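To: prolberg-teleop list
Subject: Re: Rallent hand, fingers lagging in bed-making demos

On the list in March, a Primer user wrote:
> We have recorded 488 demonstrations by remote control and the
> policy still closes the hand too late on the sheet. Is this a
> retargeting fault or should we be teaching the arm by hand
> instead? The wrist views look fine to us.

I would check the time stamps before changing the teaching method. In Primer the arm and finger streams are logged separately, and Pal resamples only the arm stream by default. On our set the fingers trailed by 2 frames, enough to spoil a grasp on thin cloth.

Hand guiding works for the arm, but you lose the finger commands, and your own arms end up in the head view. We tried it for 3 sessions and went back to remote control.

Look also at what each view shows at the moment of closing. The wrist view resolves the fingers well and the cloth badly. The head view is the reverse. 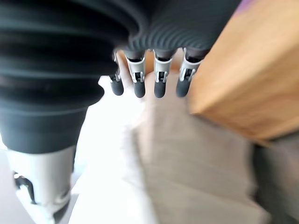
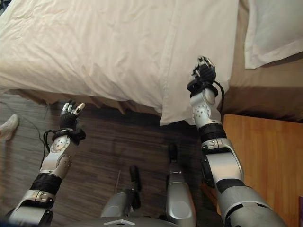 Wrist view, fingers open (first); head view, right hand over the folded band of the sheet (second).

If you train on the wrist view alone, expect poor timing on plain fabric whatever the lag. Suggested order:

1. Resample both streams to the head view clock.
2. Replay one episode on the robot with no load and compare commanded and measured finger angles.
3. Only then retrain.

The resampling option is in the Pal export settings, under "streams". It does not alter the raw logs.

Which Rallent firmware are you on? Version 2 reports finger angles before filtering, so step 2 will look noisier there.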